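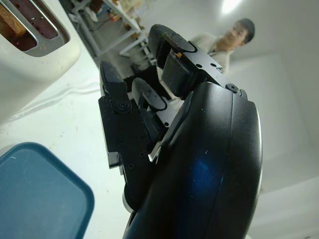
4.3 Recording an incoming diplomatic note

This section covers notes received from foreign embassies and entered in the Drurkix register. For outgoing notes, see 4.4. For visa notes, use the consular module.

Before you start

You need the Registrar or Deputy Registrar role. Desk officers can view and comment on a note but cannot assign it a register number.

Steps

1. Open Register > Incoming and select New note.

2. Choose the sending mission from the list. If a mission covers more than one country, pick the country on whose behalf the note was sent. The Pomier mission, for example, also handles notes for Skotia, and the two are listed separately.

3. Select the type: first person, third person, collective or circular. A third-person note carries initials and a seal and has no signature.

4. Enter the sender's own reference exactly as printed, including slashes and leading zeros. Do not enter your register number in this field.

5. Enter the date on the note and the date of receipt. The two are stored separately. Reply deadlines run from the date of receipt.

6. Type a subject line of no more than 80 characters. Do not use the full opening courtesy.

7. Attach the scan. If the note came with an unofficial translation, attach it as a second file and mark it Courtesy translation.

8. Set the classification. The default is Official Use.

9. Select Assign number. The next free number appears at the top of the record, for example IN 3897.

10. Route the note to the desk. The desk has 15 working days to reply unless you enter a different deadline in the Due field.

CAUTION: A register number cannot be reused or deleted. If a note is entered twice, open the second record, select Void and give the number of the first.

CAUTION: Do not route a note marked Protest through the general queue. Select Urgent > Duty officer and confirm by phone.

Linking to earlier correspondence

When a note answers one of yours, open the Links tab and enter the outgoing number (for example, OUT 1561). Both records will then show the link. If the sender cites a number that does not exist in your register, leave the link blank and copy the citation into Remarks.

Note: Records moved over from Stockdale may show the old file code in place of an outgoing number. Search by mission and subject in those cases.

Returned notes

If a note is to be handed back to the mission, keep the record open and set the status to Returned. Enter the date, the time and the name of the officer who handed it over. The scan stays in the register unless the head of protocol orders its removal in writing.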